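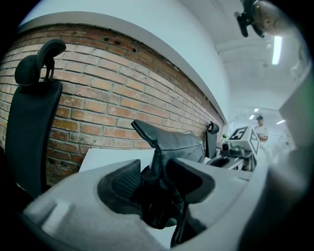

Heft 12, Seite 17

So, Kostüm-Tagebuch, Juni, kurz nach Mitternacht. Ich sollte längst im Bett liegen, aber der Kragen lässt mir keine Ruhe!

Also: Ich gehe als Dredeck. Endlich! Die Figur wollte ich schon machen, als ich Setenari zum ersten Mal gesehen habe (damals noch die alte Fassung mit dem schrecklichen Vorspann), und jedes Jahr habe ich mich wieder nicht getraut, wegen des Mantels. Der hat hinten diese elend langen Schöße, innen rot gefüttert, und wenn er sich in Folge 2 auf der Treppe umdreht, schwingt das alles einmal komplett herum. Genau so soll das bei mir auch aussehen.

Den Außenstoff habe ich heute Vormittag zugeschnitten. Auf dem Boden im Flur, auf Knien, mit der guten Schere. Beim linken Ärmel habe ich prompt die Nahtzugabe vergessen und durfte ihn noch mal machen – zum Glück war genug Reststoff da. Das Futter ist von Higuchi und rutscht wie Seife. Shahla meinte, ich soll Seidenpapier mit unter die Nadel legen, und siehe da, plötzlich läuft die Maschine schön gerade. Warum weiß ich so was nach all den Jahren nicht selber?

Shahla Tehrani geht übrigens als Rerel, mit der grünen Perücke und den Hörnern. Die Perücke kam gestern an und ist viel zu hell, eher Pfefferminz als Moos. Sie will sie jetzt mit Stofffarbe dunkler kriegen. Ich habe ihr gesagt, sie soll erst eine Strähne von unten nehmen, aber ich kenne sie, die kippt gleich alles in den Topf.

Was noch fehlt: die Stiefelstulpen, der Gürtel, die Knöpfe. Bei den Knöpfen bin ich pingelig, die müssen matt sein. Im Laden hatten sie nur glänzende, ich habe sie dann trotzdem genommen und gehe morgen mit feinem Schleifpapier drüber.

Und der Kragen, ach ja. Steht auf der rechten Seite prima und klappt links immer um. Ich habe schon die doppelte Einlage drin! Vielleicht nähe ich noch einen Draht in die Kante, so wie bei der Fee vom letzten Fasching. Morgen Abend kommt Shahla zur Anprobe vorbei und bringt ihre Lochzange mit, bis dahin will ich wenigstens beide Ärmel dran haben. Jetzt noch schnell die Stecknadeln aus dem Teppich suchen und dann Licht aus.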